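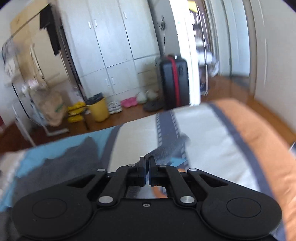 March 11, 2020. Visit notes, Bautista Riquelme's place, typed up on the bus so excuse the spelling.

Found it second go. Unit is above a tyre shop, stairs round the back, buzzer doesn't work so ring his mobile. Went up to see how he's getting on with the hand-held grippers before our group commits any money to parts. Short answer: further along than us.

## The grippers

Version three of the linkage. He calls the whole project Puvinus, no idea why, forgot to ask. Printed bodies, metal pivots. First two versions had screws for pivots and they worked loose, he's got a jar of the old ones. Says pins were the single best change he made. Pins come from Zitex in bags of 36, motors not needed as you squeeze it by hand, which keeps the cost right down. He's at $231 for parts so far not counting filament and the prints he binned.

Had a go myself. Heavier than I expected at the wrist. Ten minutes and I was feeling it in the forearm. He reckons you get used to it. Grip is fine on thick stuff, fiddly on a single layer of thin cotton, you tend to pick up whatever is underneath as well.

## Folding

Clothes on the bed is the main job at the moment. He did the workshop bench first, at the Navarrete shed where he has a share, but the height was wrong and people kept wanting the bench back. Bed is soft so the fingertips can push in a bit without jarring. Good tip, nicking that. You work with one in each hand, and the left always lags the right (his does, mine was worse). Every attempt gets logged, 2,181 of them since July, and he does a session most evenings after tea. Fold, shake out, fold again.
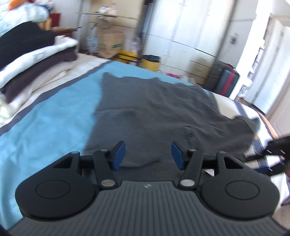

Sleeves are the hard bit. T-shirts he can do nearly without thinking, anything long and he has to plan it, and he wants the body flat before he touches the arms. With the dark grey one he had on the bed, half of it fairly flat and the other half all diagonal wrinkles, you can see the problem: grab on the wrinkly side and you've got no idea how many layers you're holding. His rule is smooth first, then pinch, then lift. Also the open fingertips need to come in level or one catches before the other. I kept coming in crooked.

## Bits and peices

- Finger pads: tried 12 kinds. Stick-on ones from Urnance were rubbish, peeled in a week. Cast his own after that.
- Ribs on the body: asked about them, he likes how they print. Fair enough.
- Files: will share them once he's fixed the left housing, which cracks if you drop it. He has dropped it.
- Arm to mount them on: not this year. Wants the hand version right first.

Stayed more than two hours, missed the earlier bus. Good cup of tea. To do for us: order pins, measure Fiona's spare bed, find out if the library printer takes the tougher filament. Going back when he's got the new housing done, two seats in the car if anyones keen.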